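Ruston Activity Room
Bench and loose parts inspection, April
Sheet 17, bench 8

Inspected by: Nhi Cao
Second check: Dirceu Pimentel
Copy to: Aparecida Guimarães, Alcides Miranda
Start 8.40 am, finish 9.25 am

Scope
Pegboard bench, maple work board, board fixings, plastic shape blocks, floor to one metre from bench. Wall storage is on sheet 22 and is not repeated. Electrical items are inspected under contract by Brandão.

Marking
P = pass. A = pass with action. F = fail, remove from use. N = not inspected. A comment is required for every A, F and N.

Section 1. Bench

1.1 Bench stands level, no rock under hand load at each corner. P
1.2 Legs and cross rails, no cracks, no loose bolts. A
Rear cross rail bolt took a quarter turn. Retightened during inspection. Check again next month, and if it has moved, fit a locking washer.
1.3 Pegboard surface free of splits between holes. P
1.4 Hole edges free of burrs. P
Checked by cotton cloth, whole surface outside the board. No snags.
1.5 Debris in holes. A
Dried glue in several holes at the back. Cleared with a dowel. Do not use a screwdriver for this, as it chips the blue finish and the chips then turn up on the next inspection as a defect.
1.6 Bench edges, finger contact, no sharp points. P
1.7 Asset label present and readable. P
Label reads 1253. Register agrees.

Section 2. Work board

2.1 Board flat, no rock when pressed at corners. P
2.2 Glued joints closed along full length. P
Feeler gauge would not enter the joint at any point. The joint behind the middle of the board can be seen as a faint line. Visible line alone is not a defect. Record it only if it can be felt with a fingernail or if the gauge enters.
2.3 Knots sound, no loose material. P
Small knots and dark streaks in the central and lower planks. All solid under thumb pressure. Welington Pimentel marked these as stains on the last sheet. They are in the timber and should not be sanded.
2.4 Surface free of splinters. P
2.5 Front edge, no splinters or lifted grain. A
Slight roughness towards the right. Two passes with fine paper along the grain, then wiped. Passes after treatment.
2.6 Surface finish. A
Finish is thin where forearms rest. One coat of the Wikamus board oil at close of session, overnight to cure. Rags to the lidded metal bin.
2.7 Fasteners at front edge seated and tight. P
Checked by hand with the short driver. No movement. Heads do not catch cloth.
2.8 Rear fixings. N
Could not reach without moving the bench off the wall. To be done at the next full move. Alcides Miranda to be present, two-person lift.
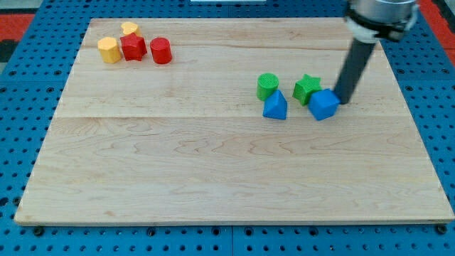
Bench 8, maple board on blue pegboard, with shape blocks towards the upper left. Items 2.2, 2.3, 2.7 and 3.1.

Section 3. Shape blocks

3.1 Blocks kept back from the front edge of the board. P
The yellow cylinder, yellow heart and red star are all well back. No roll-off hazard while the cylinder is on its end. If it is laid on its side, it goes in the tray.
3.2 Block edges and points, no sharp moulding flash. A
Star points checked individually by fingertip. One had a small raised line, trimmed with a deburring blade. The matte texture on the faces is acceptable and cleans with a soft brush.
3.3 Cracks or missing pieces. P
3.4 Small parts gauge. P
No block passes into the gauge in any orientation. Turn the heart through all positions, including point down. The previous sheet records one position only and would not be accepted at audit.
3.5 Cleanliness. A
Wash in warm water with mild detergent, rinse, air dry on a rack. Nosex spray is not to be used on the blocks. It leaves a film that makes them slippery.
3.6 Colour transfer to board. P
White cloth rubbed on the faces of the red star, no colour picked up.

Section 4. Floor and access

4.1 Floor dry and clear to one metre. P
4.2 Stools pushed in when not in use. A
One stool left in the walkway at 8.40 am. Moved. Closing staff reminded by note.
4.3 Lighting adequate at board surface. P
4.4 Route to exit door clear. P

Summary
No fails. One item not inspected (2.8). Bench may stay in use until oiling. After oiling, the bench is out of use until the surface is dry to touch and the "do not use" card has been taken off by the person who oiled it.

Actions
1.2 Recheck rear cross rail bolt. Dirceu Pimentel, next monthly inspection.
2.6 Oil board. Nhi Cao, at close.
2.8 Rear fixings. Alcides Miranda and Nhi Cao, at next full move.
3.5 Wash blocks. Welington Pimentel, before next session.
4.2 Stool note at door. Done.

Second checker's comments
Agree with all markings. On 2.5, I would like the front edge looked at weekly, as the roughness was in the same place last time and sanding it every month will eventually round it over. On 3.2, deburring blade returned to the locked drawer at 9.20 am. D.P.

Reply
Weekly look at 2.5 agreed, add to the opening list. No extra sheet needed unless it is marked A or F. A.G.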